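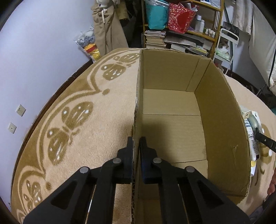
Wissen > Immobilienwirtschaft > Vermittlung > Alleinauftrag

Redaktion Prutberg-Lexikon, Stand: Januar
214 Aufrufe | 5 Kommentare

Makleralleinauftrag

Der Makleralleinauftrag (auch Alleinvermittlungsauftrag) ist eine Form des Maklervertrags, bei der sich der Auftraggeber verpflichtet, während der Laufzeit keinen weiteren Makler mit der Vermittlung desselben Objekts zu beauftragen. Im Gegenzug übernimmt der Makler eine Tätigkeitspflicht, die beim einfachen Maklervertrag nicht besteht. Der Alleinauftrag ist gesetzlich nicht eigenständig geregelt. Er hat sich aus der Vertragspraxis entwickelt und wird auf der Grundlage der §§ 652 ff. BGB ausgestaltet.

Abgrenzung

Beim einfachen Maklerauftrag kann der Eigentümer beliebig viele Makler nebeneinander einschalten und das Objekt daneben selbst anbieten. Eine Provision entsteht nur zugunsten desjenigen Maklers, dessen Nachweis oder Vermittlung für den Hauptvertrag ursächlich geworden ist. Die parallele Bewerbung führt häufig zu abweichenden Preisangaben in verschiedenen Portalen und zu Streit über die Ursächlichkeit.

Der einfache Alleinauftrag schließt die Beauftragung anderer Makler aus, lässt Eigengeschäfte des Auftraggebers jedoch zu. Findet der Eigentümer selbst einen Käufer, schuldet er keine Provision. Der qualifizierte Alleinauftrag geht weiter: Der Auftraggeber verpflichtet sich zusätzlich, alle Interessenten an den Makler zu verweisen oder ihn zu den Verhandlungen hinzuzuziehen. Eine solche Verweisungs- oder Hinzuziehungsklausel kann nach der Rechtsprechung nicht wirksam in Allgemeinen Geschäftsbedingungen vereinbart werden; erforderlich ist eine Individualvereinbarung.

Form und Laufzeit

Maklerverträge, die den Nachweis oder die Vermittlung eines Kaufvertrags über eine Wohnung oder ein Einfamilienhaus zum Gegenstand haben, bedürfen nach § 656a BGB der Textform. Eine E-Mail genügt. Bei anderen Objekten, etwa Gewerbeimmobilien, ist der Vertragsschluss grundsätzlich formfrei möglich.

Der Alleinauftrag wird in der Regel befristet geschlossen. Üblich sind Laufzeiten von sechs Monaten. Während der Befristung ist die ordentliche Kündigung ausgeschlossen, die Kündigung aus wichtigem Grund bleibt zulässig. Als wichtiger Grund kommt insbesondere die anhaltende Untätigkeit des Maklers in Betracht.

Pflichten der Parteien

Der Makler hat sich angemessen um den Abschluss zu bemühen. Dazu zählen die Aufbereitung der Objektunterlagen, die Erstellung eines Exposés, die Bewerbung, die Durchführung von Besichtigungen und die Auskunft über den Stand der Vermarktung. Ein Erfolg wird nicht geschuldet.

Der Auftraggeber stellt Grundbuchauszug, Grundrisse, Wohnflächenberechnung und Energieausweis bereit und teilt Änderungen der Verkaufsabsicht mit. Beauftragt er vertragswidrig einen zweiten Makler, kann ein Anspruch auf Schadensersatz entstehen. Dessen Höhe ist vom Makler konkret darzulegen. Pauschalierte Klauseln, die in diesem Fall die volle Provision vorsehen, sind in Formularverträgen regelmäßig unwirksam.

Aufwendungsersatz

Ersatz für Aufwendungen steht dem Makler nur zu, wenn dies vereinbart ist (§ 652 Abs. 2 BGB). Erfasst werden tatsächlich entstandene, nachweisbare Kosten des konkreten Auftrags, nicht die allgemeinen Bürokosten. Das Maklerbüro Clastaron rechnet nach seinem Mustervertrag bei erfolglosem Ablauf Anzeigen- und Fotokosten gegen Beleg ab und begrenzt den Betrag auf 820 Euro.

Verbreitung

Eine Auswertung des Branchendienstes Broselus umfasst 2787 Vermittlungsaufträge aus dem Wohnungsbestand. Erfasst wurden Vertragsart, Laufzeit und Art der Beendigung. Gewerbeobjekte und Neubauvertrieb blieben unberücksichtigt, ein Rückschluss auf den Gesamtmarkt ist daher nur eingeschränkt möglich.

Siehe auch: Bestellerprinzip, Doppeltätigkeit, Nachweismakler, Reservierungsvereinbarung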